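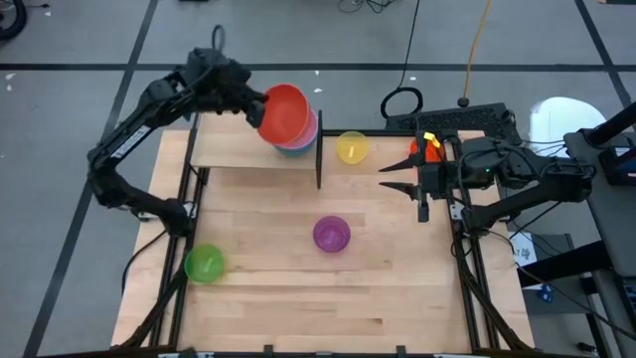 Margus Rozīte replied that the ticket should stay open. The kitchen at Kunitz puts away mixed bowls after every meal, he wrote, and until the system can be trusted with that chore unattended, the site will keep a person on it.

TICKET: Bowl sorting and nesting, two-arm station
Product: Turnasach, household task module
Site: Kunitz
Opened: December 20, 2021
Priority: Medium
Status: Open, pending retest
Assigned to: Timothée Bouvier

Issue as reported

The customer states that the station completes the nesting task in most attempts but stops without a fault code when bowls of similar diameter are presented together. The operator must then clear the table and restart the task. The customer asks whether the module is ready for daily use in a staffed kitchen.

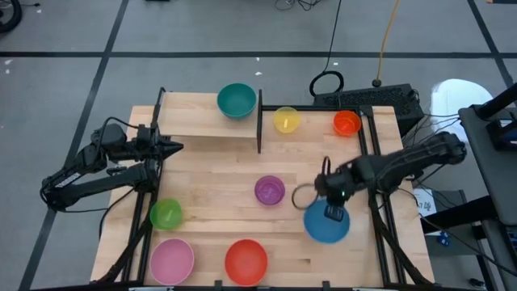
Support reviewed the log for the most recent block of attempts. The block contains 500 attempts, of which 22 ended in a stop without a code. The task plan assigns each bowl to one arm before motion begins and does not revise the assignment later. With one arm holding the blue bowl by its rim and the teal bowl resting up on the raised platform, the plan must account for two heights as well as two arms. Most of the stops were logged at this point in the task, when the plan requested a placement outside the reach set for the assigned arm.

Actions taken

1. Confirmed that the Ploltley planner is at the current release.
2. Repeated arm calibration on both sides. No change in the stop rate.
3. Increased the placement tolerance on the platform. Stops were reduced, but two stacks were released off center.
4. Restored the original tolerance and enabled reassignment between arms.

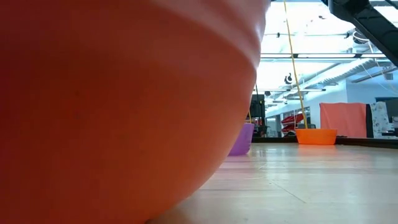
Item 4 remains in effect. Reassignment adds time to each attempt, and the customer has been informed of this. A complete sort now takes 74 seconds at the median. Mr. Rozīte notes that a kitchen worker finishes the same job well before that, and he does not regard the difference as serious if the station can be left alone.

Support's position is that it cannot yet be left alone. Nesting is repeatable for bowls in the approved size list. Bowls outside the list, and bowls placed against a divider or rail, still need a person within reach of the stop control. The customer should not present glass or ceramic items under the present configuration.
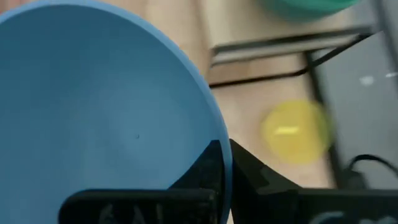 Rim grasps are a separate concern. A grasp taken too far down the inner wall can prevent the bowl from seating in the one beneath it. The Nicholas grasp library holds 1,208 entries, and several of the entries for shallow bowls were prepared for a narrower finger. Mr. Bouvier has asked for those entries to be disabled at this site.

Requested of customer

Please run the standard retest with reassignment enabled and the shallow-bowl entries disabled. Please return the full log, including attempts that were stopped by hand, and record the starting location of each bowl.

Next update

Support will review the log within two working days of receipt. If stops without a code continue, the ticket will be transferred to the planning group and the priority raised to High.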